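Frequently Asked Questions

Who runs Warnmont?
Warnmont is a small interior design studio run by Hanna Kravchuk. We work on living rooms, bedrooms and guest rooms, mostly in older houses and apartments.

Do I have to redo the whole room?
No. Most clients keep their large furniture and change the paint, curtains, rugs and lighting. Tell us what is staying before the first visit so we can plan around it.

How much does a consultation cost?
The fee for one room is $800. It covers a home visit, a floor plan, a color plan and a shopping list with sizes and prices. Furniture and fabric are billed separately.
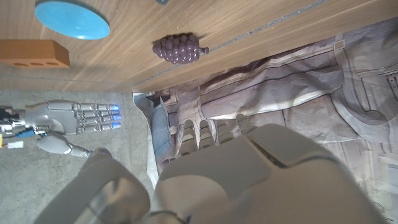

How long does it take?
You get the written plan within 4 weeks of the visit. Custom curtains add more time, and orders placed in August usually run late when the workrooms close for vacation.

Can you give me an idea of a full budget?
A recent guest bedroom came to $3,265, including our fee, paint, two lamps, curtains and a secondhand dresser. The bed frame was already there. Larger rooms cost more, mainly in window coverings and rugs.

Which fabrics do you carry?
We keep 43 samples in the studio. The Lustix range is a heavier weave that works well for curtains and headboards. Luo is lighter and comes mostly in small prints. You may borrow up to six samples at a time. Look at them in daylight and again with the lamps on.

Will you use things I already own?
Yes, and we like to. Old quilts, framed maps and family china can all go into the plan. Please send measurements for anything wider than a doorway.

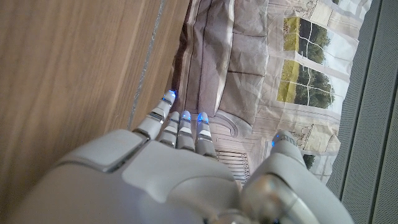
Do you reupholster chairs?
Not in the studio. We send chairs and small sofas to the Prorkum workshop, which quotes each piece after seeing it. You pay them directly.

Can I return fabric?
Uncut fabric can be returned within 30 days. Cut lengths and finished curtains cannot.

Do you work with renters?
Yes. Mention any rules in your lease about paint or wall fixings when you book.

Prices on this page were last updated 3/17/26.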